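Sernstead Community Help
Home and workshop > Storage

Best way to sort small hand tools on a shared bench?

Posted by benchend_urden
September 16, 2025

I look after a bench that gets used by several people during the week. It has a drawer underneath, and the drawer is where everything ends up: screwdrivers, ratchets, a couple of hex keys, marker pens, pencils, the lot. If you want a small screwdriver you have to take out half the drawer to reach it, and the pens get scratched and lose their caps.

I have 80 pounds to spend and would like to keep some of that back for replacing a worn-out set of bits. The bench top is 51 cm deep. I can't screw anything to the wall behind it, so a pegboard or magnetic strip is out unless it stands up by itself.

What I want to know is:

Is it better to stand screwdrivers upright or lay them flat?
Should ratchets be kept with the screwdrivers or apart?
Are the clear plastic organisers strong enough, or do they crack after a month?

I did look at a proper tool chest from Kragh but it is too big for the space and well over the money.

Posted by Fuststead Fixer
476 replies on this site

Stand the screwdrivers up and lay the ratchets down. That is how I have done it for years and I haven't found a better way.

A screwdriver is light and long, so it takes up very little room on end. Use something with a divider in it, otherwise they all lean over to one side and you are back to rummaging. Put them in with the handle up if the tips are sharp or if people are going to be reaching in without looking. If you have several that look the same, put a dab of paint on the end of the handle, a different colour for flat and cross-head.

Ratchets are a different matter. The head is the heavy part, and if you stand them in a light pot the whole thing goes over. A shallow tray is fine. Lay them side by side with the heads all at the same end. Two or three to a tray is plenty. Once you start stacking them you lose the small one at the bottom.

On the plastic, it depends what you drop into it. The clear desk organisers sold for stationery are usually quite brittle at the corners. They will put up with small screwdrivers. I would not put a big ratchet or a hammer in one. The coloured trays tend to be a bit softer and take knocks better, in my experience, but I have had both kinds last and both kinds break.

You do not need to spend anything like 80 pounds. Try a kitchen or stationery shop first. The same tray with the word "tool" on the label often costs twice as much.

As for the 51 cm, keep the containers towards the back and leave the front clear to work on. Markers can go flat right at the back if they are still in their packet, as you won't want them as often. 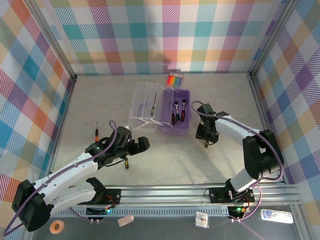

Clear organiser for the screwdriver, purple tray for the ratchets, markers behind.

One more thing. Leave a bit of space in each container. If it is full on the first day, the next thing somebody buys goes back in the drawer.

Posted by mallow_and_pine

Agree with most of the above but I would line the tray. A piece of non-slip drawer mat cut to size stops the ratchets sliding when you move it, and it is quieter. You can get a roll for very little and it will do every drawer in the house.

Also label the containers, on the front and not on the lid or the base. Masking tape and a pen will do. Ours went back to being a mess last November when the labels fell off, and it was fine again when we replaced them.

If the bits are loose as well, get a small box with a lid that clicks shut. Don't put bits in an open tray with anything else.

Posted by gt_urden

just use a mug

Posted by benchend_urden

Thanks all. I am going to get a divided organiser for the screwdrivers and two shallow trays, one for ratchets and one for the hex keys and odds and ends. I'll try the drawer mat too. The markers can stay in their packet for now. That should leave enough over for the bits.

I did try a mug. It fell over.

Viewed 4,000 times
Related: Getting rust off an old ratchet | What to do with a sticking drawer | Where to recycle broken tools in Urden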